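Thread time! I've worked the folding floor at Kirkis for 4 years (sports kit rental, we wash and fold for leagues all over the county) and in April we got two-armed robots. People keep asking me what it's like, so here goes.

1/ First thing that changed: my wrists. We send out 2,446 pieces in a busy week, and 1,548 of those are shorts. Shorts are the boring part. I do not miss them!

2/ Jerseys are still ours. Numbers, names, collars, torn seams, all of it needs eyes. We used to rush the checking to keep up with the folding and now we get to do it right.
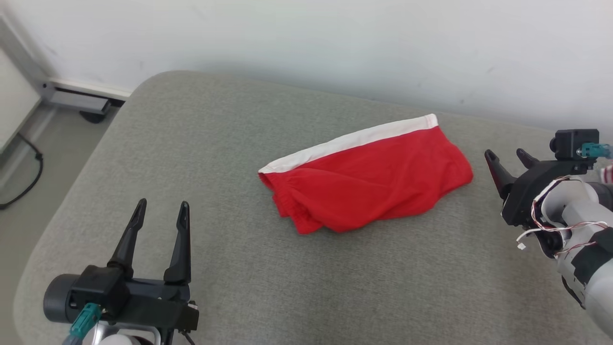
Photo: Kirkis folding floor / 08/09/2021

3/ Red shorts, white waistband, folded roughly in half. Waistbands are a big deal on our floor. If the band is flat the stack stands up, and if it's bunched the whole pile slides off the cart.

4/ New jobs too. Two of us trained on the Plemex software and now we set up the fold for each garment. I'd never touched anything like it before and I LOVE it. Pay went up a step with the training, which we asked for in writing before saying yes.

5/ Not all smooth. It's slower than my fastest coworker by a lot, and mesh drives it nuts. Somebody has to stay close by, so the talking and the radio are still going.

6/ Next up is socks. 300 pairs as a trial, and I have a snack bet riding on it. Will post how it goes, ask me stuff in the meantime!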